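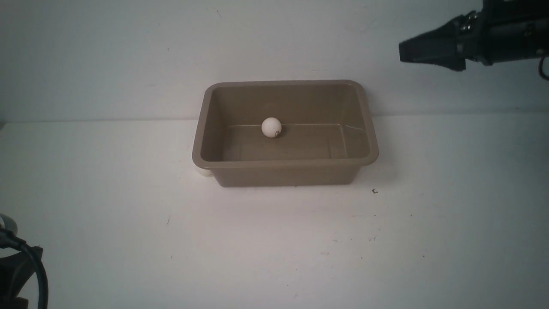

Molluvex Pictures today announced Fledari, an animated feature about a nervous dormouse who gets left behind when his family moves apartments. Opens in theaters in May. Lead character Erwood is small, round and convinced everything is out to get him, up to and including the kitchen sink. Picture one white ping-pong ball sitting in the bottom of a big taupe tub and that's the size he feels for most of act one, when he drops down a laundry chute and has to find his own way back up through 20 floors of neighbors, pets and pipes. He does get help. Not always good help.

Running time 76 minutes plus a short, "Agbenyega Goes Upstairs," which plays before the feature in all locations. Agbenyega is the elderly parrot from the fourth floor, a favorite with test audiences, and the only character in the building who knows how the elevator works. He has his own song. It's long.

Fledari is the studio's first full lenght feature after 296 episodes of television. Same animation team, same building, much later nights. Backgrounds were painted by hand and scanned in, more than 100 of them for the stairwell sequence alone.

Rated PG for mild peril and some rude humor. Character posters, a coloring sheet and the first trailer are up now on the press page. Stills on request, please say what size you need. Voice cast to be anounced separately, no interviews until then.

Theater listings to follow. Screener requests from family and school publications go to the press office, same as always. Replies may be slow over the holidays.

Molluvex Pictures Press Office | Contact | Nov 18, 2020 | © Molluvex Pictures, all rights reserved | Back to top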